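Re: [breadlist] Stale sourdough, what do you do with it?

Eoin Fitzgerald wrote:
> I've got the best part of a Brophy loaf going hard again and
> I'm sick of breadcrumbs. The freezer drawer is full of them.
> Does anyone toast it from properly stale, or is that asking
> for broken teeth?

Eoin, yes, all the time! I run the crust quickly under the cold tap (really, just a quick splash), then put the whole loaf in the oven for 5 minutes and let it sit before I slice it. After that it toasts nicely, though I'd go a notch lower than usual or the edges catch before the middle has warmed up.

If it's past even that, make my gran's bread soup. Fry 4 cloves of garlic very gently in lard or oil, add a big spoon of paprika off the heat so it doesn't go bitter, then stock and 100 grams of torn bread per person. Crack an egg in at the end if you've got one. She used to make it every September when the new garlic was in, and we all moaned about it, and now I'd give anything for a bowl of hers.
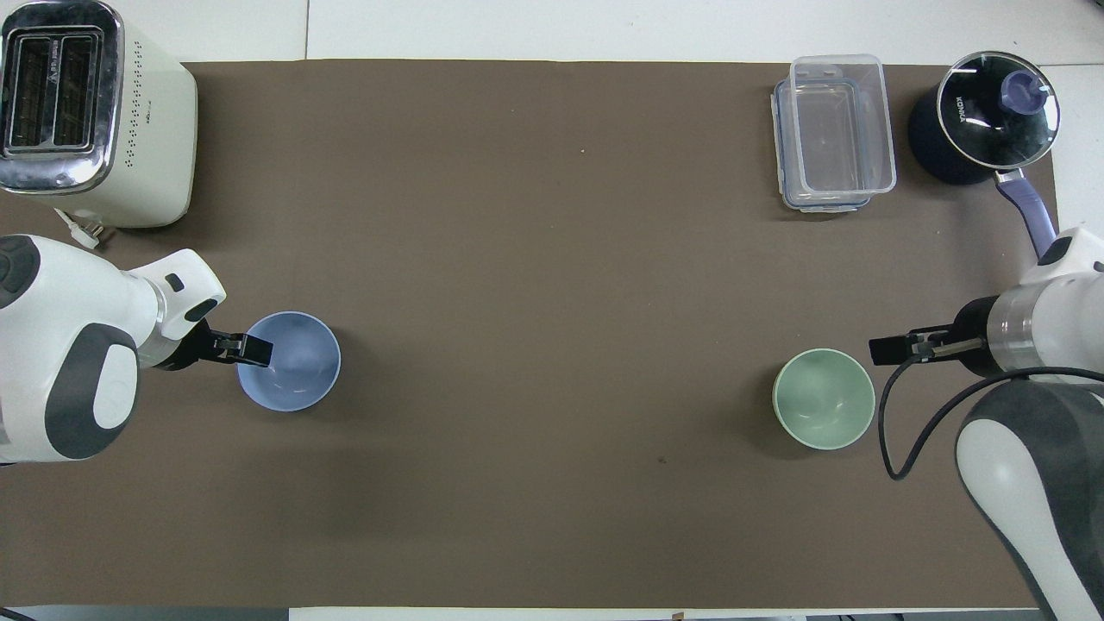
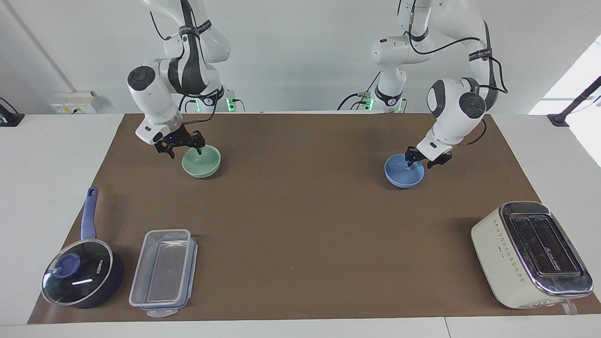
Toaster in the first one, bowls in both.

I did try it with that seeded loaf from the shop in Ketia and I wouldn't bother, the seeds float about and get in your teeth. Plain white or a light rye is miles better. Has anyone on here tried it with cornbread? I keep meaning to, but mine never lasts long enough to go stale.

Oh, and Eoin, breadcrumbs with brown sugar, fried in butter, over stewed plums. That'll clear your drawer.

Etelka Lengyel

2 replies | 5 likes | Share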